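Come try out our hand-held grippers (paid, Dernport area)

Hi! I'm Rüdiger Oltmanns, and I'm looking for 21 people to spend a few afternoons with us comparing two hand-held grippers, the Fulier and the Era. You hold one like a big pair of tongs, squeeze, and do ordinary household jobs with it while the camera on top records. No arm, no programming, and you don't need to know a thing about robots.

Clothes are the part I'm most excited about (and the part that makes me tear my hair out). A T-shirt is fairly friendly. Then you get to something padded, with a hood, drawstrings and snaps, and suddenly you care a lot about what kind of pads you have on the fingers! We want to know which gripper people like better for jackets, sweaters and blankets, and where each one drives them up the wall. 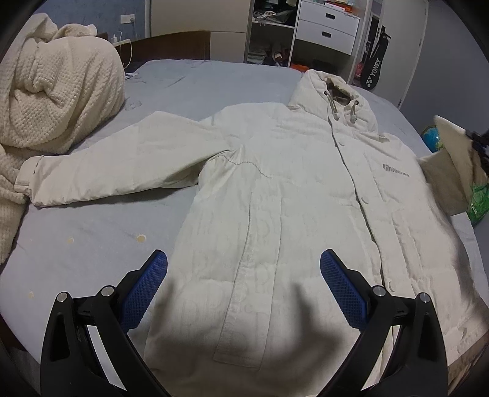 Lining up on a padded jacket, fingers open, blue textured pads on.

You'll do the tasks in your own home, with your own stuff, on your bed or a table or wherever you normally fold things. Please don't buy anything or tidy up specially for me. I'd like jackets, hoodies, towels and at least one thick blanket if you have one.

What I'm asking for: five sessions of 50 minutes, split between the two grippers, and a short phone call with me at the end where you can complain as much as you like. Altogether we're hoping for 2,000 recordings, so a typical session is a lot of short tries, one after another. Your hand will get a bit tired. Take breaks.

You get $300 once both grippers are back at our office in the Bachmann building. Left-handers very, very welcome, we never have enough of you. You do need to be 18 or over, and everyone who lives with you has to be okay with the camera being on.

To sign up, send me a note by 11 April 2018 with your name, which hand you use and whether you can pick up the grippers yourself or need them dropped off. If you can't make this round, write anyway, I'm planning another one for August with different finger pads.

Rüdiger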